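Reltum opens its doors in Irnesham: come try the grippers for yourself

IRNESHAM, Jul 4, 2021

We had company this week, and we loved it! Reltum held its first open day at the Irnesham workshop, and I'm writing this one myself while my feet still hurt.

We planned for 14 guests. We got around 70. They came in shifts, they asked terrific questions, and they ate every last cookie before the afternoon group had hung up their coats (sorry, afternoon group, we'll order more next time).

If you haven't met us, Reltum builds hand-worn grippers. You strap one over each hand and do a job the way you normally would, and the movements you make become practice material for a robot. Our current project is called Zondaris, and it's all about small things that need two hands: opening, turning, folding, passing from one side to the other.

We ran 4 stations through the day. The parts bench was popular with the engineers, and the folding station had a line out the door from the start. But the puzzle table got the most noise. Try handling a cube when your fingertips have been swapped for flat plates. It's slow, it's funny, and people got really competitive about it. 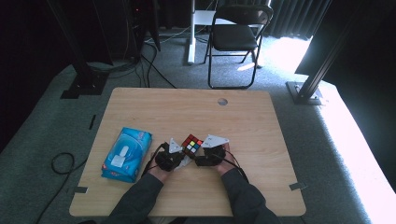

A Rubik's cube held between two hand-worn grippers at the Reltum open day.

Our friends at Dovhaniuk, who make the cabling for Zondaris, ran a short talk after lunch and stayed until closing to answer questions. Thank you!

We're doing it again later in July, with 5 sessions instead of one long day so there's more room to move. Sessions are free, but you do need to book. Schools and clubs are very welcome, and so are reporters. Call the Irnesham front desk or drop us a line through the Reltum website, and tell us if you'd like time on the grippers.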